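Grippers and Cameras in Practice
Handout 5: Comparing two hands on one kitchen task
Course notes, Findik Laboratory for Household Robotics

1. What you should have before starting

Please read Handout 4 again before you come to the kitchen. You need the calibration sheet for your arm, the empty trial table, and the checklist for the emergency stop. Groups which come without the calibration sheet will do the calibration first, and this takes most of the first hour.

The task is the same for all groups. One plate must be moved between the dish rack in the sink and the lower rack of the dishwasher. We chose plates on purpose. A plate is thin at the rim, smooth on the face, and it is heavy enough that a bad grasp is seen at once as a rotation in the hand.

2. The grippers

In the course we use two types. The Psarras is a hand with several jointed fingers, and each finger closes until it reaches its current limit. The Havent is a simple gripper with two parallel jaws. The Havent is faster and has fewer settings. The Psarras can hold the rim from both sides and support the face of the plate with one more finger, but the approach must be planned with more care.

The main difficulty is the space between plates. When plates stand in a rack, the finger must come down between two of them without touching the neighbor. The wrist camera is the best sensor for this part, although the housing of the gripper always takes a piece of its view.

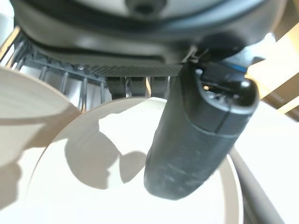 Set the approach speed to 20 mm per second for the last part of the motion. Before closing the fingers, stop and compare the distance in the wrist view with the distance which the controller gives you. If the two do not agree, go back up and do not correct sideways while the finger is between the plates. A sideways correction of a few millimeters is enough to push the next plate out of its slot.

White plates are also difficult for the exposure control. With automatic exposure the edge of the rim can disappear against the plate behind it. Use fixed exposure and write the value in your trial table. Shadows of the gripper on the plate are useful to judge the height, so please do not switch on the additional side lamp.

3. Holding and turning the plate

After the grasp, lift first and turn after. Students often combine the two motions to save time, and then the lower edge of the plate meets the wall of the sink. With the Psarras hand, the fingers go over the rim and one finger lies across the face. This finger should only support. If its current is higher than the current of the rim fingers, the plate is being pushed out of the grasp.

Look at the head camera during this part. The reflecting steel of the sink gives false depth points, and sometimes the controller sees a second plate under the real one. In the Lurkus software you can draw a mask over the floor of the basin. Draw it before the first trial and keep the same mask for both grippers, otherwise the results cannot be compared.
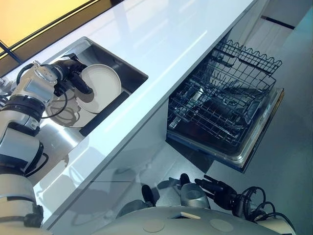
Page last changed: 23 December 2022

4. Number of trials and recording

Each group makes 20 trials with each gripper. A trial is counted also when it fails. In October one group reported 19 trials because they left out one which "did not start well", and we had to ask them to repeat the series. Record for each trial:

- gripper, and which arm was used
- grasp point on the rim
- highest finger current
- time from start of approach to release
- result: success, slip, contact with neighbor, or stop by operator

The limit for one trial is 70 seconds. After this time, stop the arm and write "stop by operator". The log file is written at 2000 Hz and becomes large quickly, therefore start a new file for every trial.

5. Start position

Both hands must be at the start position before the timer runs. The left hand waits in front of the dishwasher rack and the right hand stays low on its side, over the door. Check that the cables of the right wrist have free space and are not lying on the door edge. The rack of the dishwasher is pulled out and empty, and the plates stand on edge in the black insert in the sink.
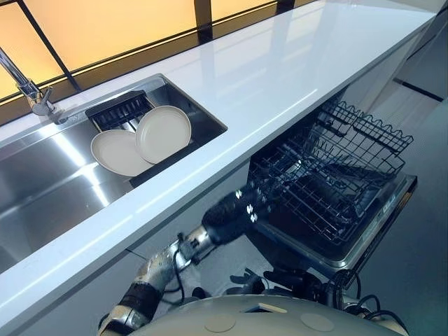 If you change the position of the insert, even a little, you must measure the plate positions again with the head camera. The old positions stay saved in the controller, and it will use them without a warning.

The light in the kitchen must stay the same during the whole series. Please do not finish one gripper in the morning and the other in the evening.

6. What to hand in

One report per group, not longer than four pages, with the complete trial table as an appendix. Compare the two grippers by success rate and by time, and describe two failures in detail with the finger currents. A general statement such as "the Psarras was better" is not sufficient. Say at which part of the motion it was better, and show the numbers.

Log files go in the shared folder of your group. Use the group number and the trial number as the file name, without spaces.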